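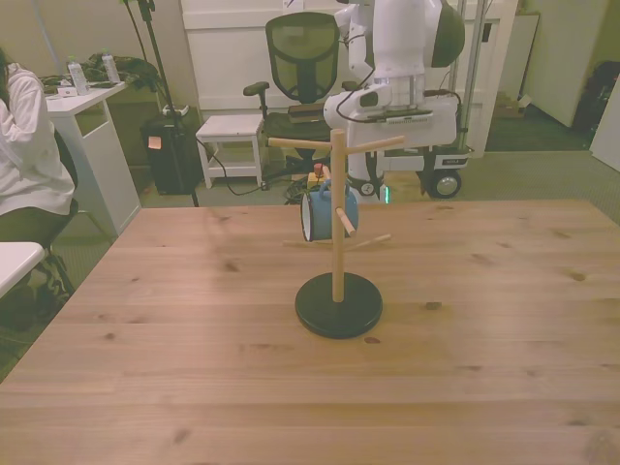

Progress report to the Himico small grants fund
Skukley shared rooms: tables, mugs and drinks corner
Second report, covering the period to the end of March

1. Summary

The grant of £2,066 was awarded to replace the disposable cups at Skukley with mugs that people wash and use again, and to give the mugs a proper place to live. The mugs have been bought and are in use. The first mug tree is on the pine table in the large room. The shelf by the sink has been delayed and is covered in section 5.

2. Spending so far

Mugs, including delivery: £358
Mug trees, sink fittings and drying racks: £749

The balance is held for the shelf, the second drying rack and the work on the table tops. We don't expect to ask for more. Receipts for both lines were sent with the last claim, apart from one for hooks, which Roald Hedlund is still trying to get from the supplier.

3. Mugs

We bought 21 enamel mugs from Wedska. The first plan was for stoneware, but two of the sample mugs chipped in the sink during the trial and we changed the order. Enamel is lighter and stacks badly, so hanging made more sense than a shelf full of piles. The mugs are blue outside and pale inside with a dark rim, and tea stains are easy to spot on the pale enamel.

They do get hot to hold. Two people have gone back to bringing their own cups from home for this reason, and we have no objection to that. Everyone else seems to have got used to holding them by the handle.

Paper cups are no longer ordered. The last sleeve was put aside for open evenings, when there are more visitors than mugs.

4. The table and its surface

The table is pine and has been at Skukley for longer than the present users. It was not part of the original application, but we agreed with you in the autumn that some care of the top could come out of the same budget, as mugs would be standing on it every day. The wood has plenty of knots and a close grain. Before the mugs arrived we cleaned it with soap flakes and left it to dry over a weekend. No varnish has been put on it by us.

The question still open is what finish to use. Hard wax oil costs more and means keeping the table out of use for a day or two. Soap is cheap but has to be repeated. We tried both on the underside of a leaf from another table, and after a month there was little to choose between them apart from the smell of the oil, which took over a week to go. 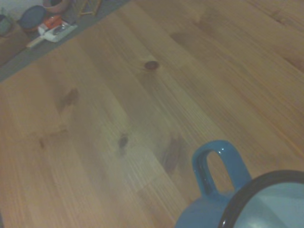

Oda Wikström has asked that the top be left as it is, with soap only, on the grounds that a pine table is meant to mark and can be scrubbed back. She also pointed out that oil would darken the knots further, and that some users already find the surface too yellow. Roald prefers oil -- he does most of the wiping down. We will put this to the users' meeting and report the result next time.

5. Hanging and storage

We chose the Løken mug tree, with a round base and wooden pegs at different heights. A mug hung by its handle tips to one side with its mouth facing outwards, so a mug put up wet can drip on the table. The agreed routine is now to dry mugs before hanging them, and a cloth is kept by the sink for this. It is followed most of the time.

One tree will not hold all the mugs and was never meant to. It is there for the ones in daily use, and the remainder will go on hooks under the new shelf. Until the shelf is up they are kept in a crate in the cupboard. The joiner has measured the wall twice and found that the tiles are not level, so the bracket has had to be remade.

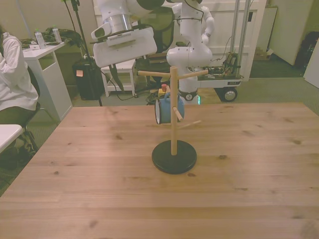

Løken mug tree on the pine table, with a blue mug hung on the left.

6. Next period

Shelf and hooks to be fitted by the sink.
Decision on the table finish, and the work done if oil is chosen.
Second drying rack to be ordered once the shelf is in place -- the width depends on it.
Missing receipt to be sent on, or the amount taken off the claim.

We would like to move the final report back by one month to allow for the shelf. Please let Roald Hedlund know whether this needs a separate form.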